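Trerari two-arm bench kit — gallery and first impressions

Posted 6/6/24

I've had the Trerari kit set up since April and people keep asking me for pictures, so I finally put a couple up. I bought mine through Arnau, who were quick with the shipping and a little slow with the paperwork. Click for the larger versions!
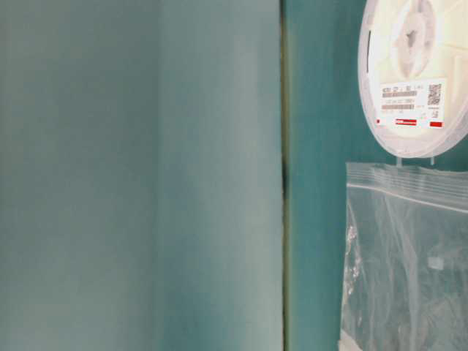

Component reel up top, zip-lock bag under it.

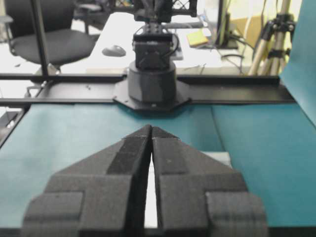
Okay, the fingers, which is what most of you wrote in about. The kit comes with hard tips and you pay extra for the padded set from Jayawardena, and I went back and forth on that for a good 2 weeks before I ordered them. I'm glad I did. The dark gray foam goes right up to the blunt points, and the way each finger steps down from that wide base means I can get the narrow end in close and still have plenty of pad lower down for bigger stuff. My only gripe so far is lint (that fuzzy surface grabs everything, so I go over it with tape). Jayawardena says the pads are good for 1000 hours and my counter is at 204, so ask me again next year.

The Trolari software is fine — a bit plain, and the save button is in a weird spot, but I was moving an arm the same afternoon I installed it. The manual could use more drawings. Mine is the 1531 version of the controller, so if you have an older one your menus won't match what I wrote in the setup notes. More pictures when the new cable clips get here.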